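Thank you for stopping by! These are the things people ask us most often about the Pastdale Community Supper, and we've tried to answer them as fully as we can. If yours isn't among them, do drop us a line or catch one of us at the hatch on the night.

## Do I need to book?

We'd love it if you did, but we won't send you home hungry if you didn't. Booking helps with the shopping more than anything. The hall seats 80, and in the colder months we do fill up, so if you're coming as a big family or bringing your whole walking group (you'd be very welcome, and it has happened!) please let us know by noon the day before.

## What does it cost?

There's a tin by the door and you put in what you like. Some people put in a note, some put in the change from their coat pocket, and some put in nothing at all and stay behind to stack the chairs. No one is watching the tin.

## Where are you, and how do I get there?

We're in the old school hall on Drornon Lane, behind the chapel. The number 52 bus stops at the top of the lane and it's a gentle walk down from there, though rather a dark one in winter, so a torch is a good idea. There's parking in the yard, but please leave the space nearest the ramp free for anyone who needs it.

## What sort of food do you serve?

Proper, filling food, mostly. There's always a soup, always a main dish with meat and another without, and a pudding if the apples or the rhubarb have been kind to us. We had a very happy spell of cold suppers in June, when it was too warm to have the ovens going, and several of you have asked for the potato salad again. We'll see what we can do!

## Can you manage allergies and special diets?

Usually, yes, if you tell us beforehand. We can do gluten-free, dairy-free and vegan plates without any fuss. We do have nuts in the kitchen from time to time, and it's a small kitchen, so if your allergy is a serious one please ring and have a chat with us before you come.

## May I bring a dish to share?

Puddings, cakes and bread, gladly. Put your name on the bottom of the tin or bowl, along with a list of what's in it. For hot dishes we'd ask you to speak to us first, as there's only so much room on the hob and things do have to be kept properly hot until they're served. 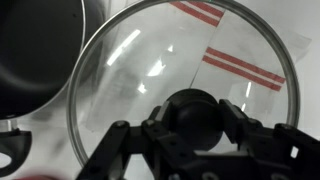
If you'd like your dish back the same evening, please collect it before the washing-up starts, or it may well end up on the wrong shelf. Anything left behind goes in the cupboard under the stairs, and we keep it there until the next supper.

## Is it suitable for children?

Very much so. There are high chairs, a box of toys and a corner with paper and crayons. We start at half past five so that the little ones can be home for bedtime, and the grown-ups are free to linger over their tea as long as they please.

## How can I help?

Oh, in all sorts of ways. Peeling, laying tables, driving people home, or simply sitting beside somebody who has come on their own. Come to the side door at four and we'll find you an apron.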